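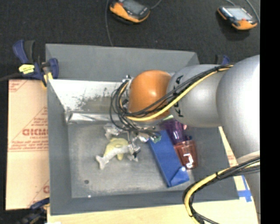
Bin picking: the rules we keep to

November 21, 2021

We rewrote our cell rules in May, after the arm at Viltascombe pulled a bin out of place during a long run and spoiled 208 picks before the log was checked. The old rules ran to several pages and were mostly about paperwork. The new ones fit on one sheet.

Clamp the bin. Tape wears out and people lean on things. A bar clamp on a corner takes a minute to fit. Check it by hand at the start of each shift and again after every 400 picks.

Tie the cables to the arm, and leave enough slack at the wrist for it to turn fully. Too little and you pull a connector. Too much and a loop hangs down where the gripper wants to go. We still argue about how much is right, and I would sooner replace a tie every week than a cable.

Mix the objects. A bin full of boxes tells you how the arm does with boxes. We put in soft toys, clear cups and anything shiny, as those are what the Gerkilen software finds hardest. Liem, the older package, was worse on clear plastic but quicker on everything else.

Keep the pendant where you can reach it without stepping past the arm. I have seen good engineers get this wrong - me included.

Write down every stop, even the dull ones. Cendadov asked for our stop log last month and we had 1,755 lines to send them, 3 of which had no cause filled in. They asked about those 3 first.

The sheet is due another look once the second cell is running. The taping rule will probably go.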